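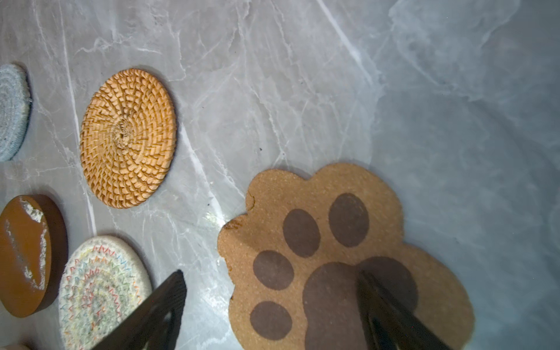 About Huttunen Tableware

Huttunen is a small homewares shop and mail-order business on the main street in Stesville. We opened in a former shoe store and took over the unit next door five years later. The shop now has 3000 square feet of floor space, with the packing room at the back.

We sell things for the kitchen and the table – coasters, trays, mugs, dish towels and storage jars. Most of our stock comes from 47 small makers, many of them within a day's drive. Drosar supplies our glassware, and Bestlow prints the cotton towels to our own patterns.

New lines come in each September. Makers who want to show us their work should write before then and send no more than five samples. We return all samples at our own cost.

Orders placed by noon leave the same day, except on Sunday. Returns are free for unused items, and you can bring them to the shop or mail them back in the original box.

The shop is open until 6 p.m. and until 8 p.m. on Friday. Parking is behind the building – the entrance is next to the bank.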